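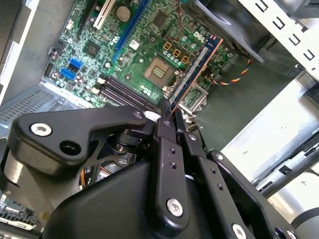
Which slots should I use for two memory modules in a desktop with four slots?

Ye-ji Na
Use the matched pair of slots, which on most boards share a latch color. Check the diagram inside the side panel first, as the numbering does not always follow the physical order. Disconnect power, hold the power button for a few seconds, and open both latches. Line up the notch in the module with the key in the slot. Press straight down on both ends until the latches close. If the notch is off center from the key, turn the module end for end. Do not force it.

Briltlow39
Any slots will work. Mine is in the first and third and it boots fine. Clean the contacts if it beeps.

twal_bench
"Any slots" will boot on many boards, but two modules on the same channel run in single-channel mode. The setup screen shows which mode is active under memory information. Some boards also refuse to start if the first slot is empty.

Two other points. A module that is seated at one end only can look correct from above, so check that both latches are fully upright. After a change in memory size, some desktops stop at a message on first start and wait for a key. Enter setup, confirm the new total, save and exit.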